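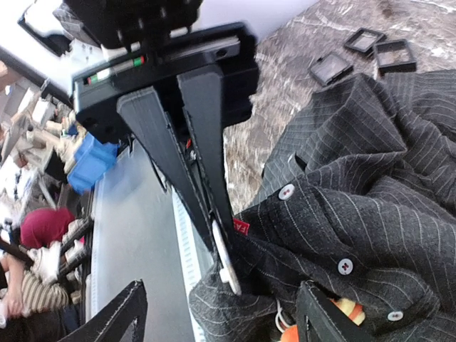 ## Two arms, one shirt: news from the Illetside bench

The laundry build has reached the fun part! Since the last newsletter we've moved from dish towels (flat, forgiving, four corners) to button-up shirts, and I have a whole new respect for anyone who has ever ironed one. A shirt has a front, a back, a collar, two sleeves that go wherever they like and a row of buttons, and once you drop it in a heap you can't tell which of those you're looking at. Neither can the software.

For those who joined over the summer, the goal is still the same. Pick a shirt out of a pile, find the collar, spread it out, fold it. We drive both arms by hand for now and record every run, then train on the recordings overnight. We're at 312 shirt runs and we'd like to get to 2,000 before we judge the results. Towels took a lot fewer than that, but towels don't have cuffs.

The big change this month is the fingers. Lemlem Lencho redrew them longer and narrower toward the tip, with ridges on the inside edge, and the difference on thin cotton is huge. The old ones were fine on terry cloth and hopeless on a dress shirt – they'd close, look very sure of themselves, and come up with air. Print time is 91 minutes a finger on the Brandão, so if you see it running late in the evening, please leave it alone. The files are in the shared folder under "Distavier" (long story, it was the name of the first gripper and it stuck).

Pinstripes have been a nice surprise, by the way. Lemlem had a hunch that the stripes would help the wrist camera follow the folds, and in our side-by-side runs the striped shirts did come out ahead of the plain dark ones. It's a small test and we need more shirts before I'd bet on it, but I was grinning all the way home.

Still on the list:

- Buttons. A fingertip can catch under one and drag the whole front along with it. We're trying a slower approach near the placket.
- Cable slack on the left wrist. It's fine until you reach across.
- Black cloth. The depth reading gets noisy, and more light only helped a bit.
- A proper stop button for each driver, mounted where your knee can't find it.

We've spent $39 since August, nearly all of it on filament and screws.

If you'd like to drive, come and have a go. It takes ten minutes to get the feel of it and then it's very hard to give up your seat. We also want your old shirts, any size, missing buttons welcome, but please wash them first. The box is by the side door. The Dotcombe group is coming over in October to compare notes on their sock sorter, and I'll post the time on the board once they've settled it.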